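Shipping to Undema keeps getting held, what am I doing wrong?

tealkettle
Posted 11/2/22
I send a box to my sister in Undema every few months. Clothes, snacks, small stuff for the kids. The last two got held at the counter there and she had to pay 40 to get each one out. I wrote "gifts" on the form both times and put the value at 100. Is there a trick to this?

Henok Demissie
"Gifts" is your problem. Customs wants every item on its own line with a value. Write "towels, cotton, used" or "child's shirt, new" and keep going until the box is covered. I have mailed there for years and only got held once, and that was my own mistake on the address.

parcelmoth
Disagree a little. I list everything and still got held in October. I think it depends on the carrier. Okabe hands off to a local company and they open everything. Mitmont is slower but I never had a fee with them.

tealkettle
It was Okabe both times. Mitmont quoted me a lot more for the same weight, though.

Henok Demissie
Mitmont goes by box size as well as weight. Use a smaller box and ask again. And take new things out of the store bags, they only add bulk.

dunlinroad
Don't do that with the receipts though. I leave receipts and price labels in. If they open it they can see what it cost and they don't make up a number.

parcelmoth
Price labels on a present? My mother would kill me.

tealkettle
OK, starting over with a different box this time. Still have to decide what goes in and what waits.

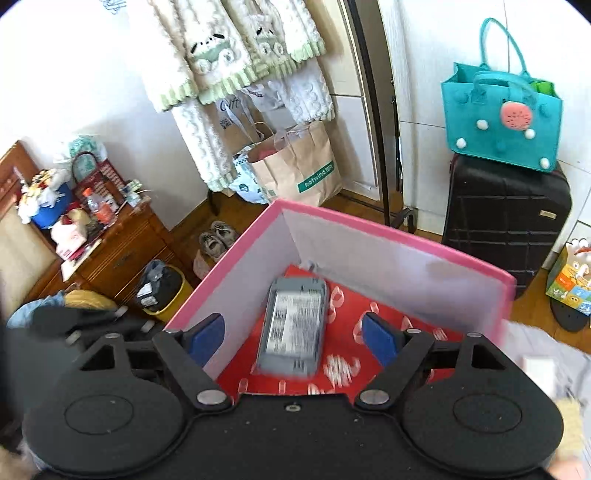
I'll type the list first and print two copies, one for the outside pouch and one for inside. Do I put my sister's phone number on both?

dunlinroad
Yes, both. The local office calls before they send anything back.

Henok Demissie
Phone number on both, and write the country code. I still say skip the price labels — a typed list with values is enough.

dunlinroad
It wasn't enough for me. They charged my cousin on a value of 800 for one used coat.

parcelmoth
Was that Okabe?

dunlinroad
Gutimier. I don't use them now.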